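**Umlow Archive Station - image verification workstation for newsrooms**

Product code 319. Supplied and supported by Fistetti. Page last revised October 7, 2024.

The Umlow is a desktop unit for checking the origin of photographs and video before publication. It compares a submitted file against local picture archives and agency feeds, and lists earlier appearances by date. Matching is done on the unit itself, so embargoed material does not leave the building.

Specifications:

- Archive connections: up to 15
- Simultaneous users: 31
- Average time per still query: almost 151 milliseconds
- Input: JPEG, PNG, TIFF, MP4, MOV
- Export: PDF report or plain text log

Cropped, mirrored and recoloured copies are matched by default. Heavily compressed copies need the extended index, which is built overnight and must be switched on by an administrator. 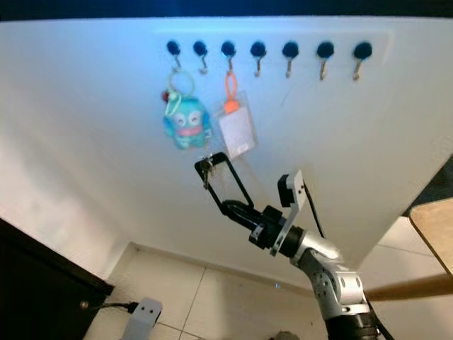
*Wall hooks with a blue plush keychain on a mint-green ring.*

Captions are stored in their original language next to the translated text. The Esance module adds place-name lookup, including former and disputed names - useful for conflict coverage, where the same town may be filed under several spellings. Esance is licensed separately.

Units ordered with the Benavides rack kit ship without the desktop stand. The colour calibration profile is the same for both versions. Firmware released before December does not support shared case notes and should be updated before the unit is connected to a second bureau.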